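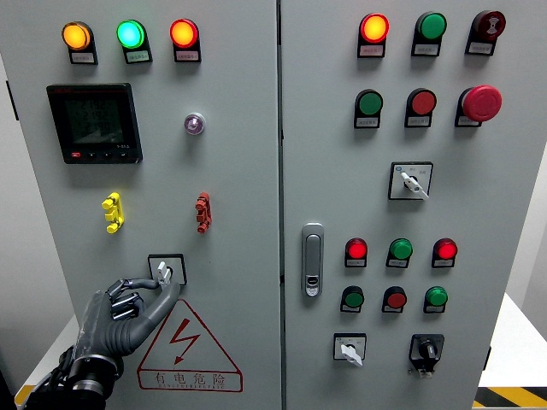
Guides > Skanar Teleop > Part 3: Recording > Rotary switches
9 min read
14 comments

3.4 Teaching the selector switch

By now you have calibrated the gloves, read Part 2, and have opinions about the headset strap. This section covers recording demonstrations on the left-door selector switch of the training cabinet. It looks like the easiest job on the panel, which is how it ended up with the longest section in Part 3.

Before you start

Have your Nukau gloves charged and a second person standing within reach of the robot's own stop control. The big red mushroom button on the right door belongs to the cabinet. Pressing it will do nothing to the arm, however hard you press.

CAUTION: The lightning-bolt sign on the left door means what it says. Keep the door latched during recording and keep your own hands off the panel while the arm is enabled.

Recording a turn

1. Set the lever to its start position by hand, with the arm disabled. Write the position in the session sheet. "Up" is a fine entry. "Normal" is not.

2. Enable the arm and bring the hand in from below and to the left. Coming straight at the door hides the switch behind your own knuckles, and you will spend the rest of the take steering by rumor.

3. Curl the last three fingers into the palm before you get close. Left to themselves they will wander off and press something.

4. Place the thumb along the right side of the lever and hook the index finger over the top. Close slowly until the Skanar console shows contact on both.

5. Turn from the wrist. New operators like to turn from the shoulder, and the elbow then goes on a tour of the room.

6. Follow the lever round to the far position. The thumb may come away partway through the turn. If so, finish with the index finger alone, pressing on the side of the lever and keeping the pad low on the handle.

NOTE: Both finishes are acceptable, pinched or pushed, provided you tag which one you used. Norbert Zeman wrote the tagging rules and he reads every sheet – in February he sent back 43 of them.

7. Open the hand and retreat the way you came. Hold still for 3 seconds, then end the take. A recording that stops while the fingers are still on the lever teaches the robot to stay there, and it is a very obedient student.

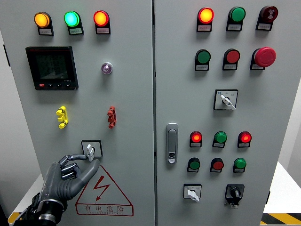
8. Disable the arm, reset the lever, and go again. Vary your approach a little each time. If every take is identical, the policy will do beautifully until somebody moves the base by the width of a thumb.

How many is enough?

The Storside baseline was trained on 186 good takes of this one switch. The whole cabinet set is 2,000. Stop when you get tired, because tired takes go into the set too, and the robot learns those with the same enthusiasm.

Throwing takes away

Discard a take if the finger slips off the lever, if the lever ends between positions, or if you touched any other control on the way in or out. Keep a take if you fumbled, recovered and finished the turn. Mark it "recovery". These are worth having, and you will have plenty.

NOTE: If the fingers lag behind your glove by more than you can ignore, stop and redo the Bae bridge pairing (2.6). Turning the sensitivity up makes the lag arrive with more force.

Continue to 3.5, Pushbuttons, once your session sheet is filled in.

Shared 27 times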